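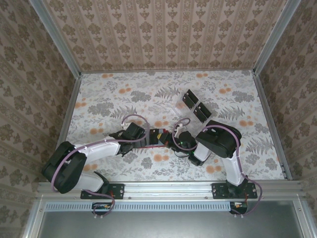 2021-07-10

Notes on the small bench, mostly on whether the lining was worth the trouble. I said in the planning thread that I doubted it, and I still do.

Wall covering

Beige paper with the brown damask, medallions in stripes on the back wall. The Ganden sheet claims a busy pattern is "easy on the eyes over long sessions." I would like to know whose eyes. After 30 minutes I was looking at medallions and had lost track of the part. The paper is flat and the corners behind the aluminum posts are neat, I'll give it that. Ask me again in August whether the paste has held.

Floor sheet

White with gray leaves and ferns and small orange flowers. Donow sold it to us as wipe-clean. I have wiped it once, so no opinion yet. My complaint is with the print. Pale gray on white is fine under anything dark, and the black boxes stand out well against it. Clear plastic is another story. The transparent tray picks up the leaves through its bottom and I reached for the wrong edge twice. Either we put tape on the rim or we stop using clear trays. I vote tape, we have 200 of the things.

Small parts

The black, red and yellow piece is easy to find anywhere on the sheet, so color does the work there. White parts are the ones I'd worry about. Shetty's catalog has a plain gray mat for 20 dollars and I don't see why we didn't start with that.
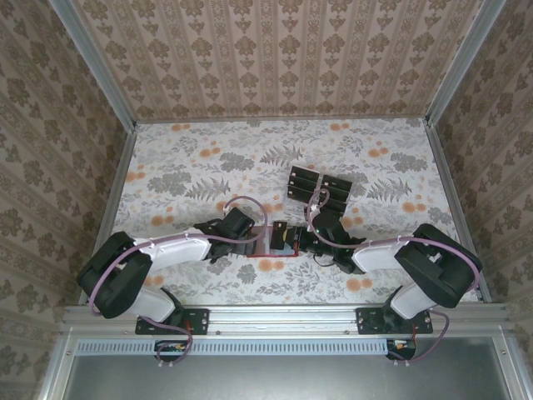 Flat black boxes

Six out, two columns of three, a bit right of center. Both columns sit at a tilt. The layout note calls for "straight rows," and I don't believe anyone has ever got straight rows on a floor with no straight lines printed on it. The small pale marks on the left column are at the left ends, so at least those three agree with each other.

The Lestoleo storage plan wants all flat boxes kept in columns like this between sessions. Seems optimistic. One bump and it's a pile.

To do

Tape for tray rims
Price the gray mat properly, with shipping
Measure the sheet again, I have 215 written down with no unit next to it
Pencil two guide lines for the columns and see if it makes any difference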